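Hargate reading room hours and the book sale

The reading room at Hargate will stay open until 8 p.m. through May. The later closing was tried in the winter, and enough members used it that we are keeping it for now. The front desk still closes at 6, so pick up any holds before then.

The spring book sale brought in $600. Most of that came from the cookbooks and the boxes of old paperbacks from the Talebi house. We have 82 books left over, and they are on the cart by the side door — take what you like.

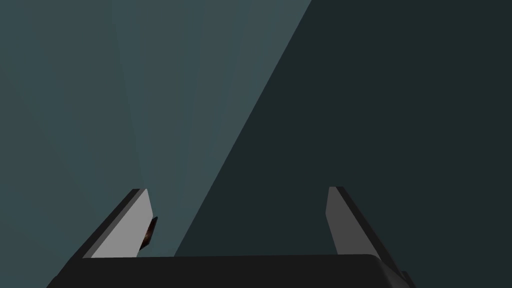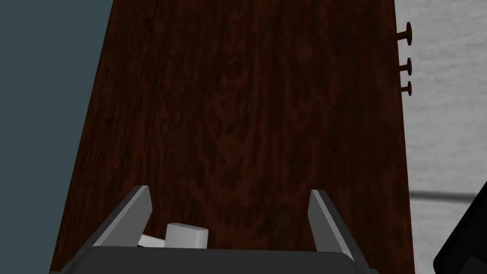

Shahab Ebrahimi wrote in to ask that the later hours run past May, as the last bus to Orska leaves at 8:20 and he can finally get here after work. He would also like the cart moved inside when it rains.

We will look at the hours again before summer. The Bonden branch has asked for any children's books we can spare, and a box for those is under the notice board. Please don't leave magazines in it. Dues for the year can be paid at the desk by cash or check.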